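Wednesday, January 30, 2019

The allotment year begins on paper, and for the plot at Katene it begins at the end of January. This entry sets out the arrangements for the coming season, together with a short account of what was learned from the last one. Readers who hold plots elsewhere may find parts of it useful, although soil and shelter differ a good deal from site to site.

## The past season

The total weight of produce recorded in 2018 was 2396 lb, a figure that belongs to the whole site and was read out at the winter meeting. The year before, it had stood at 2674 lb. The drop was put down to the dry spell, which had set in well before July and left the upper beds short of water for weeks. The lower beds, which lie next to the ditch, held up better.

On this plot the broad beans did well and the onions did not. The onions were planted too close to the hedge and remained small. They will be moved to the second bed, where the ground was limed in the autumn.

Peas were sown twice. The first sowing was lost to mice within 9 days, and the second was started indoors in lengths of old guttering and slid into the trench once the plants were a hand high. This method is recommended. It requires a windowsill and some patience, and the guttering may be used again.

Strawberries remain the chief disappointment. The plants are now in their fourth year and have given less fruit each summer. They will be lifted after cropping, and new runners will be set in the bed now used for salad.
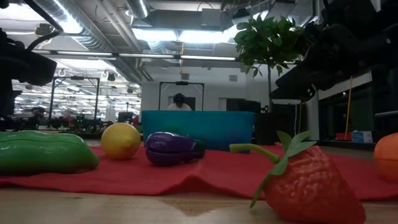 ## Seed orders

Seed has been ordered from Skanda, as in previous years. The catalogue has become thinner and the postage dearer, but the packets are well filled and the sowing dates printed on them suit this part of the country. Two items were out of stock:

- the short-rooted carrot, for which a longer kind has been accepted
- the winter lettuce, which will be ordered again in July

Seed potatoes will be collected from Plusen in person. Those sent by post last spring arrived bruised, and the firm replaced them without argument.

## Water and tools

The water butt by the shed has a slow leak at the tap. A new washer has been fitted and the butt is to be watched through February. Should it fail, a second-hand one has been promised by a neighbouring plot.

The Proltton fork is still in service after almost 9 seasons. Its handle was oiled in November — a task that ought to be done twice a year and seldom is. The hoe needs a new edge before March.

## Paths

The main path is to be covered with bark again. Holders of the plots on either side have agreed to share the load, and the delivery will be left at the lower gate. Anyone bringing a barrow is asked to check the tyre beforehand, as the pump has not been returned to the shed.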